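Gorkau Parish Sound Archive – Data Card

Release 3, prepared by the Todinness Local Records Office

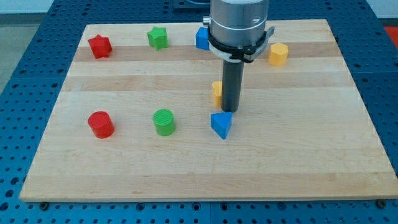

Summary

The collection holds 298 recordings of spoken memories from the parish of Gorkau and the neighbouring hamlet of Rees. Speakers talk about farm work, schooling, chapel life and the closing of the branch railway. Each recording is supplied with a written transcript and a short catalogue entry.

Contents

audio/ – one WAV file for each recording
transcripts/ – plain text, UTF-8
catalogue.csv – title, place, decade discussed, length, access level
withheld.txt – reference numbers of items not yet open to the public

Recordings last between 10 and 30 minutes. Longer interviews were divided at natural pauses, and the parts share a reference number followed by a letter.

Transcription

Transcripts were typed by office staff and checked once against the sound. Dialect words are kept as spoken. Standard spellings have been used for place names, with the exception of field names, where no settled spelling exists. Passages that could not be made out are marked [unclear]. Laughter and long silences are not marked in transcripts made before Release 2.

Access and consent

All speakers, or their next of kin, signed the office's consent form. Names of living third parties have been removed from the transcripts and silenced in the audio. Requests to withdraw an item should be sent to the office in writing and will be carried out at the next release.

Known problems

Tape hiss is heavy on the earliest Rees items. The catalogue field "decade discussed" is blank where a speaker moves freely between periods. File lengths in the catalogue were produced by the Skedel cataloguing tool and are rounded down to the whole minute.

Terms of use

The material may be used for teaching, family history and private study. Broadcast or commercial use requires written permission. The next release is planned for May.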